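Last touched up March 31, 2023, by Banafsheh Shirazi, who answers the emails so you might as well read this first.

# Bunard play cubes: questions we get

## How many are in a tub?

The big tub holds 1000. Taheri nursery in town swears theirs holds 807, and we suggest they look under the radiators.

## Can I buy fewer?

Yes. The small bag has 10 cubes, which is plenty for one child and a modest tower. Colours are mixed and we don't take requests. Hamidreza Moradi packs the bags, and he has heard all the arguments for an all-purple one.

## Is the green supposed to look different from the red?

Apart from being green, you mean? A little, yes. We get asked this more than anything else, usually by people who have lined them up on a windowsill.

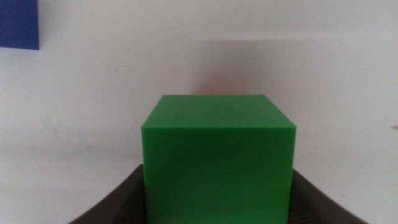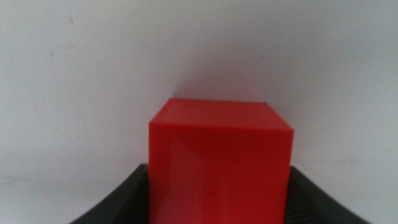 ## How do I clean them?

Warm water, a drop of washing-up liquid, a soft cloth. Dry them on a tea towel. Please don't boil them - one customer did, and sent us the results in a padded envelope.

Fingerprints come off with a dry cloth and are back by teatime.

## Will they scratch?

Eventually. Keep them away from sand and wire wool and they'll stay presentable for years. Tipping the whole tub down the stairs is not covered, however good the noise.

## Do they click together?

No, they just stack. If you want clicking, the Basex range has pegs, and you can find out what those feel like under a bare foot.

## One of mine has gone missing. Can I get a single replacement?

Write to Soudabeh Kiani at the Zisodby shop with the colour you need. Singles go out once a month, and February's are already in the post. Have a look inside the sofa before you write.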